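## 4. Preparing the board

The Draltby board is supplied oiled and can be used straight from the box. It should lie flat on a hard floor, away from rugs and door mats.

1. Wipe the board with a damp cloth and dry it with a second cloth.
2. Turn it so that the printed logo is at the lower right as you face it.
3. Press down on each corner in turn. If the board rocks, fit one of the felt pads under the low corner.
4. Leave it to settle for 15 minutes before putting anything on it.

**Note:** The planks vary in shade. The colour evens out a little with use.

## 5. Setting out the pieces

1. Stand the paper cup near the left front of the board, open end up.
2. Put the green bowl towards the back, on the right.
3. Place the small white upright piece near the right edge.
4. Keep all pieces at least 76 mm apart.

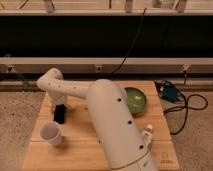

*Fig. 3. Board with cup, bowl and small white piece set out.*

Use a fresh paper cup if the rim has gone soft. The cup holds around 400 ml but should be used empty on this board. Replacement cups are sold by Candine in sleeves.

**Caution:** Do not stand hot dishes on the wood. Do not soak the board or put it in a dishwasher.

**Caution:** The bowl can chip if it is slid off the board on to a hard floor. Lift it with both hands.

## 6. Putting away

1. Take off the bowl first, then the cup and the small piece.
2. Brush along the seams with a dry brush.
3. Store the board flat. Re-oil it every December.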